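Home Articles Archive Submit Contact
March
Wenjie Kang, Titilayo Onyeka, Josphat Kashindye

4. Budgeting the second cell

4.1 What was priced

The first cell at Tadville was bought in pieces, over too long, and the spend was never planned as one figure. For the second we priced everything up front. Base, two arms, end effectors, shelving, bins, cabling, spares, hours. Controller licenses sit under a separate contract with Hovland and are left out of the totals in this section.

Two quotes came in for the arms, one from Turkis and one from Dalenano. Turkis was lower on the arms and higher on everything that bolts to them. Dalenano quoted a package, spares included, but with a longer wait on wrist parts. We do not rank the two. The point is that the comparison changed sides twice as lines were added, and a buyer looking only at the arm price would of stopped too early.

4.2 End effectors

Biggest single argument in the planning meetings. Fingered hands cost more, break more, take longer to recieve. Plain grippers are cheap and the operators like them. Kang wanted hands on both sides – Kashindye wanted none. The plan as costed has a fingered hand on the left and a gripper on the right, with one spare of each held on site.

The reasoning is in the parts. The molded shells are wide, with a rim, and a one-sided grasp lets the far end drop. Support from a second contact point was asked for by every operator we spoke to. It does not have to be a precise contact. Spare fingers are budgeted as consumables, not as capital, and Onyeka suggests doing the same with gripper pads.

4.3 Shelving, bins and floor

Cheap lines, badly estimated the first time. Shelf height was picked from a catalog and then changed. Re-siting the shelves cost 200 in labor and fixings, more than we had put down for the shelves themselves. For the second cell shelf height is fixed after the arms arrive, from measured reach, and the line stays open until then.

Bins the same. White plastic, open top, floor standing. Staff use them for cartons as well as parts and we gave up trying to cost those separately. Cable management got no line in the first budget at all. It has one now: 1,401, covering floor covers, ties, strain relief at the elbow and a day of fitting. Sihan Shao thought this high. Chunhua Yuan, who does the rewiring, thought it low.

Small parts trays and blanks are counted with shelving. Discs, square blocks, pins – they live on the lower shelf and the trays go on top (Figure 4).

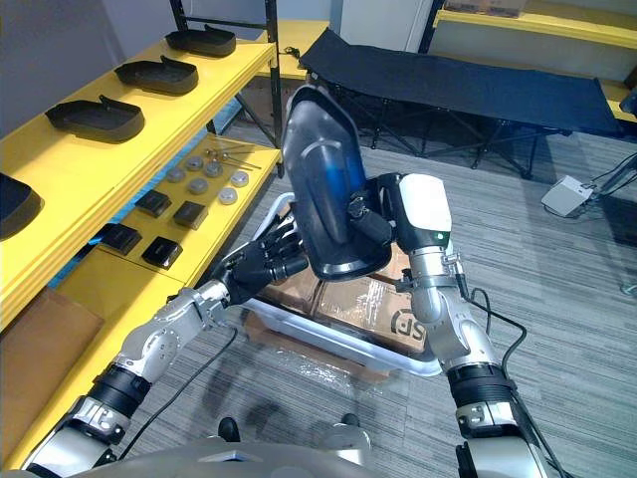 Figure 4. Two-arm hold on a black molded shell above the white bin. Gripper at right, fingered hand steadying from below at left; shelf with trays and small parts at far left.

The hold in Figure 4 is the one used for costing the end effectors. Both arms are committed to a single part, so cycle estimates must not assume the arms work in parallel. Our first estimate did, and the payback period came out far too short. Corrected in Section 5.

4.4 Spares and hours

Spares total 1,677 for the first year, wrist cable sets included. Lead time matters more than price here. A cell waiting on a cable set costs the same per week as a cell that runs, minus the power. We therefore buy the slow items with the arms and leave the fast ones to be ordered when needed.

Operator hours are the weakest line. Four operators trained on the first cell, and their hours were logged under three different codes, one of them since closed. Yuan rebuilt the totals from shift sheets but two weeks are missing and were not filled in. Training for the second cell is entered at the same number of hours per head, with no discount for experience.

Contingency is held as one sum at cell level. Splitting it by line was tried and the small pots got spent early, mostly on fixings.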